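Forum: Returns, Packing & Storage
Thread: Trainers back in the original box – nested or side by side?

kerbstone_84
Posting as a buyer. I have a pair of black knit running shoes to go back to Kekico and their returns page says "packed as supplied". The box is plain brown card with a hinged lid, no outer carton. I no longer have the tissue. Does the arrangement of the shoes matter, or only the condition?

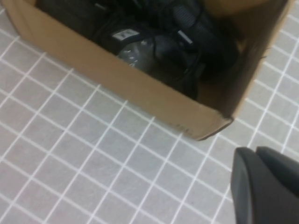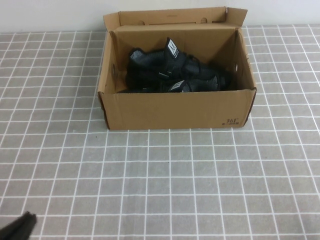
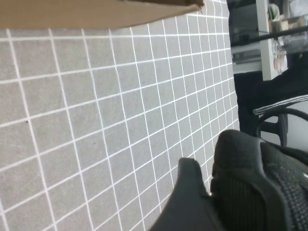
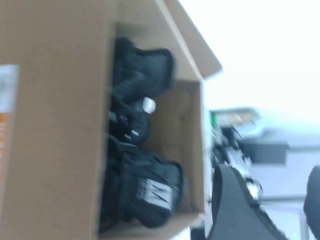 Second picture shows the box with the lid up and the shoes nested.

tallow
Condition first. Arrangement matters only if the lid fails to close flat. A raised lid gets crushed in the cage and the corner splits. Close it, put a straight edge across the top and look for daylight.

millrace
Disagree in part. I check returns at a warehouse in Nellville and a fair share of the complaints are about tongues. In your second picture the rear shoe sits high with its tongue upright. Under a closed lid the tongue folds over and takes a crease. Heel to toe, soles against the long walls, tongues facing in.

tallow
A creased knit tongue recovers overnight. I have never seen a refund reduced for it.

millrace
I have. Montes deduct for it, or did when I last handled their stock.

kerbstone_84
Gap beside the shoes at each end, more on the left. Should I fill it?

dunnock609
Yes, with plain paper, lightly crumpled. No newsprint, the ink transfers to pale mesh. Do not use bubble wrap at the ends either, it springs back and pushes the side walls out.

I did 399 pairs for a clearance last November and the ones that arrived badly were nearly all loose in the box. Nesting was not the cause.

tallow
Agreed on the paper. I would add that this style of box is weak at the lid hinge. One strip of tape over the front edge is enough. Taping all four sides makes the inspector cut it, and then the box itself is marked down.

sorrel_p
Is nobody going to mention an outer bag? A shoe box sent bare gets labels stuck straight on the card. Kekico treat the shoe box as part of the goods. Wister do a grey mailer in packs of 500, which is no use for one pair, but the post office counter sells singles.

millrace
Seconded. Old labels are a separate problem. There is a white one with an orange stripe on the outside wall in the fourth picture. If it is a carrier label, cover it or the parcel may be routed on the old barcode. If it is the maker's size label, leave it alone.

kerbstone_84
I will check which before it goes. Plan is:
– heel to toe, tongues in
– paper at both ends
– one strip of tape at the front
– mailer over the lot

tallow
Fine. I still think nested would have passed.

dunnock609
Stuff the toes as well if you have paper left over. Two sheets per shoe, no more, or the upper stretches.

sorrel_p
And keep the receipt of posting until the refund clears. Mine took most of November.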